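**Thread: Grip conventions for soft goods — proposed wording for the handling guide**

**omar_mansour** — October 10, 2022

Posting the draft text for section 2 of the handling guide. It covers cloth, bedding and cushions handled with the hand-held grippers. Comments wanted before it goes to the Grutar people.

1. Both finger pads must be in contact with the fabric before the lift begins.
2. Pinch a single item. If a second layer comes up with it, release and start again.
3. Do not grip on a zipper, button or hard trim.
4. Keep the jaw bodies clear of hard furniture.
5. One episode ends when the item is released and the jaws are fully open.

Rule 2 is the one I expect to hear about.

---

**spanner_wes**

Rule 2 will throw away too much. In the August batch we had 313 blanket and sheet episodes, and 41 of them were flagged for double layers. I went through the flagged ones. Most were one sheet folded over itself. That is one item in two layers, and your wording treats it the same as grabbing the sheet and the blanket together.

---

**omar_mansour**

Fair. The intent was separate items. Would "if a second item comes up with it" fix it?

---

**tidewater**

It fixes the wording but not the labelling. An annotator looking at a rumpled pile can't always tell a fold from a second item. At Sampaio we made the operator call it out loud during the episode and the label followed the call. Slower, but we stopped arguing about it.

---

**kb_ferrous**

Disagree with the spoken call. Operators get tired and call everything "single". I'd sooner see the pinch width logged and a threshold applied. The Flernanus logger records jaw opening anyway, so there is no extra work for the operator.

---

**spanner_wes**

Jaw opening tells you the thickness and nothing else. A quilt on its own is thicker than two sheets. You would need a threshold per fabric, and then someone has to maintain the list. We tried it with 19 fabrics and gave up.

---

**kb_ferrous**

Then keep the list short: thin, medium, padded. Set the colour tag at the start of the session and leave it.

---

**omar_mansour**

I'm not putting a threshold in the guide. It can go in an appendix for sites that run Flernanus. What I can put in the main text is a rule on where to pinch, so the question comes up less often. Proposed 2a: "Where a fold or seam is available, pinch across it with one pad on each side." A printed fabric lying over a plain one is the easy case, as you can see which layer the pads are on.
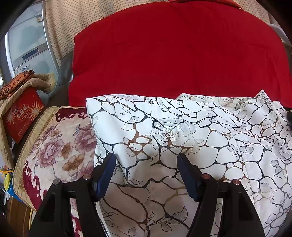

Plain white on plain white is the hard case, and I have no rule for that beyond going slowly. Suggestions welcome.

---

**tidewater**

2a is fine with "where practicable" added. On some fitted sheets the only seam is at the elastic, and pinching there makes the whole corner snap back.

Also, rule 4 needs a distance or it can't be audited. "Clear of" means something different to each operator.

---

**nilo_bench**

We use the Nilosach checklist at our site and it has no distance either. It says no contact, full stop. Contact can be checked from the recording. A distance can't, unless you have depth.

---

**tidewater**

No contact works for me. Withdrawn.

---

**kb_ferrous**

For the record I still think the spoken call is a mistake, and so is leaving the threshold to an appendix. Sites don't read appendices.

---

**omar_mansour**

Noted. Revised text:

- **2.** Pinch a single item. If a second item comes up with it, release and start again. A fold of the same item is allowed.
- **2a.** Where practicable, pinch across a fold or seam with one pad on each side.
- **4.** No contact between the jaw bodies and hard furniture.

Rules 1, 3 and 5 unchanged. The spoken call is optional and each site should state in its notes whether it is used. I'll leave this open for plain-on-plain wording.

---

**spanner_wes**

Good with that. I'll re-label the 41 against the new rule 2 and post the count.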